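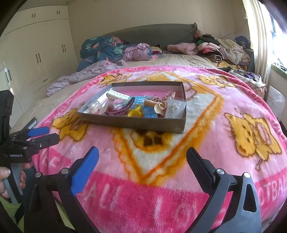
Titstead Council Approves Change to Linen and Bedding Service for Temporary Housing

6 Mar 2019

The Titstead Town Council has approved a new arrangement for the supply and laundering of bedding in the town's temporary housing, replacing a contract that had been in force for seven years. The decision was adopted at the regular council session following a public comment period and will take effect in April.

Under the arrangement, sheets, blankets and towels for families placed in town-managed apartments will be supplied and washed by Meinecke, a commercial laundry with a plant in the Brotport industrial district. The previous supplier, Ornov, informed the town last fall that it would not seek to renew.

The temporary housing program serves residents who have lost their homes through fire, flooding, eviction or the closure of unsafe buildings. The town currently manages 80 apartments for this purpose at two sites, one on the north side of Titstead and the other close to the Brotport line. Families stay for varying periods while permanent housing is found.

Presenting the proposal, Housing Director Milagros Durán told the council that bedding had been among the most frequent subjects of complaint in the program. Families often received single-size sheets for double beds, she said, and replacements could take longer than a week to arrive. Blankets were issued in one weight throughout the year.

"A family that comes to us has usually had a very bad day," Ms. Durán said. "The beds should be made up when they walk in, and the bedding should fit."

The new contract requires that each apartment be fully supplied before a family is given the keys. Meinecke will keep a reserve at the Brotport plant so that worn or damaged items can be replaced by the end of the next working day. Two weights of blanket will be available, and residents may ask for either at any time of year. Crib sheets, which were not part of the earlier contract, have been added.

The council also adopted an amendment offered by Council Member Lorena Medina concerning children's bedding. The earlier rules required all bedding to be plain white, and items brought by residents had to be washed separately at their own expense. The amendment removes the color requirement for children's beds and allows families to include their own washable blankets in the weekly collection at no charge. Each item will be returned to the apartment from which it was collected.

Ms. Medina said the subject had been raised with her by parents at both sites. Children who arrive with a favorite blanket should be able to keep using it, she told the session, and the cost to the town of washing it is small.

Council Member Qusai Nassar supported the contract but questioned how lost items would be handled. In response, the Housing Department confirmed that residents' own blankets will be tagged at collection and that Meinecke will be responsible for the replacement cost of any item lost or damaged in its care. Claims are to be filed with the site office. Mr. Nassar asked that a record of claims be included in the department's regular reporting, and the council agreed.

A further question concerned laundry products. Olga Sepúlveda, a nurse with the town's Health Office, advised the council that several families had reported skin irritation under the previous service. The contract now specifies a detergent without added scent for all items, along with a wash temperature suitable for bedding used by infants. Residents with a medical need may request separate washing through the Health Office – no doctor's letter will be required for the first request.

The Housing Department estimates that the service will handle roughly 700 items in a normal week. Collection will take place once a week at each site, with a second collection available on request for families with children under the age of two. Bags will be provided. Residents who prefer to wash their own bedding may continue to use the machines on the ground floor of each building, and doing so will not affect their right to replacement items.

Existing stock that remains in good condition will be transferred to Meinecke and kept in use. Sheets that are too worn for reissue will be offered to the Titstead animal shelter.

Zorica Babić, who oversees both housing sites for the department, said that staff will visit every apartment before the changeover to record bed sizes and note any items that are missing. Residents will receive written notice of the visit in advance and may ask to have it rescheduled. No one is required to be at home during the visit, although the department recommends it for families who wish to register their own blankets at the same time.

Printed information on the new service will be available at both site offices and at the front desk of the Town Hall. Residents who have an open request with Ornov do not need to file it again – all open requests will be passed to the new supplier by the department.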